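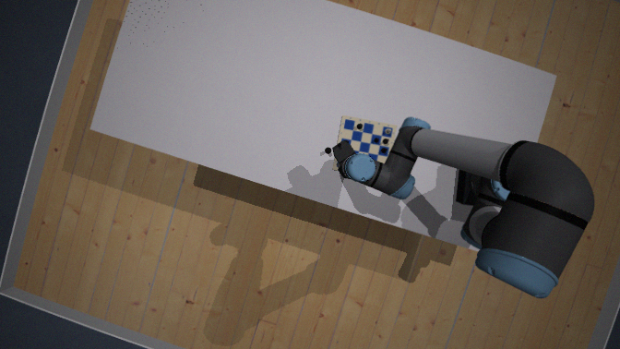
Chess Arm Project: Simulation Gallery

Posted in May by Hiếu Thân, Robotics Club

The club's second-term project is a chess-playing arm. All work so far has been done in simulation, on the shared workstation at the back of the Perkon lab. The render at the top of the page comes from the board-side test. Notes on it follow, along with the settings for anyone who wants to run the same scene at home.

Board-side test

The arm reaches back over the board from its mount near one end of the table, with the gripper angled over the board's left edge. One black piece is off the board, just beyond the gripper tip.

Reach

Mounting the arm this close to the board forces a tight fold at the elbow. The planner accepts it, but the wrist has very little room to turn before it meets a joint limit. The next layout moves the base back by 15 cm. We will keep the old layout in the repository for comparison.

Occlusion

From this viewpoint the wrist covers the lower and right-hand parts of the board. The piece detector, Kun, was trained on clear views and does not cope with this. Two fixes are under review:

- Send the arm to a parking pose before each detection pass. Simple, but it adds time to every move.
- Add a second virtual camera on the opposite side of the table and merge the results. Faster in play, more work to calibrate.

The parking pose will go in first. The second camera is a job for whoever takes over vision next term.

Shadows

The single light throws the arm's shadow across the tabletop to the left of the board and below it. Soft shadows were left on for this render. Early detector runs with shadows off gave good scores that fell apart once shadows were enabled, so all training images now have them on. Light direction is randomised at the start of each episode.

Board and pieces

The board uses blue and cream squares. Piece models are simple solids with a collision shape slightly wider than the visible mesh. This stops the gripper fingers from passing through a neighbouring piece, at the cost of some false contacts when two pieces stand on adjoining squares. If you see the arm stall on approach, check the contact log before changing the planner.

Board position is read from one file, board_pose. Please do not type the coordinates into your own script. A rotated board is a valid test case and the code should handle it - the board in the render is turned slightly clockwise.

Settings

Physics step: 2 ms
Grasp attempts before abort: 5
Motion planner: Pumum, default profile
Scene file: chess_table, current branch
Shadows: soft, on

Work remaining

Castling and captures are not supported yet. A capture needs a drop zone beside the board, and the drop zone has to stay clear of the arm's return path. Promotion will be handled by a message asking the human player to swap the piece. The Dendetti entry form asks for a working demo in simulation only, so the hardware build can wait until after the event.

Members who still have changes on their own branches should merge them before the next build session. Run the scene check first - it catches missing meshes and most unit errors.

Recent galleries
Line Follower Time Trials
Gripper Finger Prints, Second Batch
Maze Solver: Sensor Mounts
Soldering Night
Dendetti Entry: Planning Boards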